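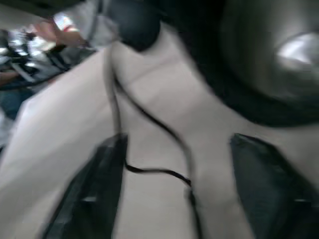 *The view from the wrist camera, with both gripper fingers in motion and a visitor's-eye glimpse of a hand at upper left.*

# Open Day at the Cledov Handling Laboratory

The Cledov Handling Laboratory opened its doors to the public in September. The program was organized by the laboratory together with Ramanauskas, which supplies its test fixtures, and Semar, which maintains the control software. In all, 165 guests registered and 141 attended. They were received in groups of 10, each accompanied by a member of the technical staff for the full length of the tour.

Luminița Nistor, head of the laboratory, welcomed each group at the main entrance and gave a short account of the work carried out in the building. The laboratory studies how robot arms pick up, turn and put down everyday objects, and how people and machines can share a workbench safely. Its current project, Clulano, is in its second year and is concerned with small items that are difficult to grasp, such as cords, soft packaging and thin sheets.

The gallery is arranged to accompany the written record of the day.

## The Demonstration Area

The wrist camera travels with the arm. When the arm moves quickly, everything it sees is smeared along the direction of travel, and the fingers themselves lose their edges. A thin black cable can still be followed across the pale surface close to the gripper, looping to the left before it runs down between the fingers.

Guests asked more questions about the cameras than about any other part of the equipment. Staff explained that a camera placed near the gripper gives a close view of the object at the moment of contact, which a camera on the wall or ceiling often cannot provide because the arm is in the way. The drawback is that fast movements produce blurred pictures. Operators are therefore trained to slow the arm on approach and to keep the final part of each movement short.

A second subject of discussion was the routing of cables along an arm. Too little slack limits the movement of the wrist, and too much can catch on a fixture. Ms. Nistor noted that the laboratory reviews its cable routing at the start of every project and again whenever a gripper is changed.

## Program of the Day

Tours began at 10 a.m. Each group attended a safety briefing, a demonstration at the bench and a question period in the seminar room. The last group left the building shortly after 2 p.m. A printed summary of the Clulano project was available in the lobby, and copies may still be requested from the front office.

Teachers who attended with students received a set of classroom notes prepared by Semar. The notes cover the basic parts of a robot arm, the difference between programmed and guided movement, and the safety rules that apply in a shared work area.

## Acknowledgments and Use of Pictures

The laboratory thanks Ramanauskas and Semar for their support and the town of Cledov for the use of the parking area on the north side of the site.

Pictures in this gallery may be reproduced for school and noncommercial purposes, provided that the Cledov Handling Laboratory is credited. Requests for other uses should be sent in writing to the front office.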